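Film Marketing and Distribution
Unit 4: Sequels and the Release Window
Notes by Ľubica Kubíček 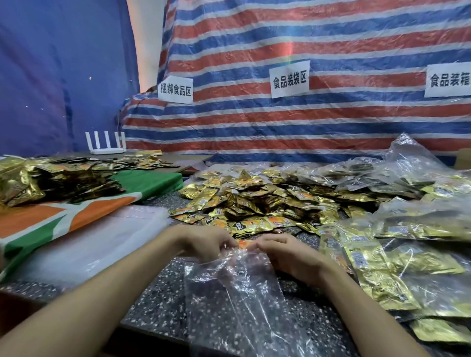 A sequel enters the market with awareness already paid for. The distributor still has to measure how much of it survives the gap between films. For gaps longer than 15 years, treat the original audience and the new audience as separate groups and budget for each.

Terms

Wide release: for this course, an opening on 4000 screens or more.
Platform release: a few cities first, then expansion.
Multiple: total domestic gross divided by opening weekend gross. A multiple of 2 indicates a front-loaded run, common for sequels.
Holdover: a title kept by a theater past its contracted weeks.

Case: Nesbridge

The studio moved the second film from fall to May. Tichý (course reader, p. 63) attributes the weak second weekend to the trailer, which gave away the ending. The date change is the other candidate — the two effects cannot be separated with the data in the reader.

Before next session

Read Tichý, the section on teaser campaigns. Bring the Nesbridge release schedule.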